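Mini Fridge FAQ: Keeping Food in a Really Small Space

Last updated July 18, 2019

We love mini fridges at Prestell. We love them in dorm rooms, in offices, in the corner of a craft room where the walk to the kitchen is just too long. This page started as a handful of replies we kept typing over and over, and it has grown quite a bit thanks to everybody who writes in. If your question isn't answered yet, send it through the contact form and we'll get to it!

Can I keep real food in one of these, or is it just for drinks?

Real food, please! Drinks are fine, but a little fridge can hold a whole lunch and still have room for tomorrow's fruit. Leftovers, cut vegetables, a boiled egg or two, cheese, half a sandwich. The trick is to think in small portions. If you cook a big pot of something, the big fridge is the place for the pot, and the mini gets one plate of it.

How do I fit plates in there?
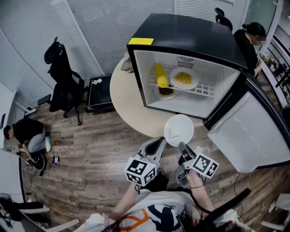 Plates are the question we get most, and we're always happy to talk about them. Measure the inside of the fridge before you fall in love with a set of dishes, and measure at the narrowest spot (the door lip sticks in more than you'd think). Side plates and dessert plates are your friends. Use both levels, too: a corn cob and a plate of yellow food can share the wire shelf while a dark green vegetable gets its own plate on the floor of the fridge underneath. Put the taller thing wherever you have the most headroom and slide the flat plates in last. If a plate has to be tilted to get past the door, it's too big, and sooner or later you'll be wiping sauce off the back wall.

Does the wire shelf come out?

On most small models, yes. Take everything off it first, lift the front edge a little and pull toward you. Some have a lip at the back that needs a wiggle. Wash the shelf in the sink with dish soap and dry it all the way before it goes back. Please don't force it if it won't budge; check your booklet, as a few models have shelves that are meant to stay put.

What can I do about small things tipping over on the wires?

Put them on a dish! A saucer makes a nice steady base for anything round or narrow. A reader from Westemau cuts a thin plastic mat to size and lays it over the front half of the shelf, leaving the back open. We tried that one ourselves and now we're hooked. Leave gaps around the mat so the air can still move.

Should I cover the food?

For anything staying overnight, yes, cover it. The air in a fridge dries food out, and smells travel fast in such a small box. One cut onion and your butter will never be the same. Beeswax wraps, a lid, a second plate turned upside down on top, whatever you have. If you're loading something you'll eat within the hour, you can be more relaxed.

How should I store corn on the cob?

Oh, we're glad you asked, it's almost the season here! Raw corn likes to stay in its husk until you're ready for it. Husked raw ears should be wrapped snugly and eaten soon. Cooked ears need to be covered and chilled, and they're best within 3 days. A full ear is often too long to lie straight in a mini fridge, so lay it corner to corner or snap it in half before you cook it.

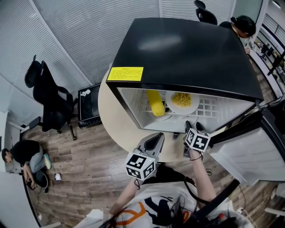

Corn on the left, laid at a slant on its own small white dish.

Where should the fridge stand?

Somewhere flat, steady and away from the heater, with open space behind it and on both sides. A table works very well if it's strong enough, and it saves your back, too. Round tables look great but give you less room at the corners, so check that every foot of the fridge sits well in from the edge. Then open the door all the way and see where it swings. You want to be able to stand in front with a plate in your hand and not have to dance around the door.

Can I put things on top?

Light things, usually. Check your booklet for a weight limit, and keep anything that spills away from the top. We know how tempting a flat black surface is! A fruit bowl is fine on many models. A microwave is a different matter and needs the maker's okay.

There's a label on the front edge of mine. Can I peel it off?

Read it first. If it's in a language you don't know, take a clear photo and have it translated, and keep the photo with your papers. Once you know it's only an advertising sticker, peel away. Warm it with a hair dryer on low, pull slowly and rub off the leftover glue with a little cooking oil. Safety and rating labels should stay where they are.

How long can I leave the door open while I load it?

Try to keep it short. Small fridges lose their cold air quickly and need a while to get it back. Set all your plates out in front of the fridge first, decide what goes where, then open up and load the back before the front. After a few times you'll have it down to seconds, and it's oddly satisfying.

How do I know it's cold enough?

Get a fridge thermometer. They're cheap and everybody should have one. You're looking for 40°F or below. Leave it in the middle of the shelf overnight and read it first thing in the morning, before the door has been opened. If it's too warm, turn the dial one step colder and check again the next day. Some very small "coolers" never get down that far, and those really are for drinks only.

How often should I clean it?

Wipe up spills right away and do a proper clean once a month. Empty it, unplug it, wash the inside with warm water and a spoonful of baking soda, and dry it well. Don't skip the vent grille if yours has one; a dry, soft brush gets the crumbs out. Keep water away from it.

Mine smells even after cleaning. Help!

Check the door seal. Crumbs and drips hide in the folds, and a cotton swab will bring up things you'd prefer not to know about. Wash it, dry it, and leave the door propped open for an afternoon with the fridge unplugged. An open box of baking soda inside helps afterward.

Do you have a chart of what fits on which plate size?

We do! The Darkden chart lists 6 plate sizes against the most common shelf widths. It was updated in June and has been downloaded 3,279 times so far, which makes us very happy. You'll find it on the downloads page, next to the cleaning checklist.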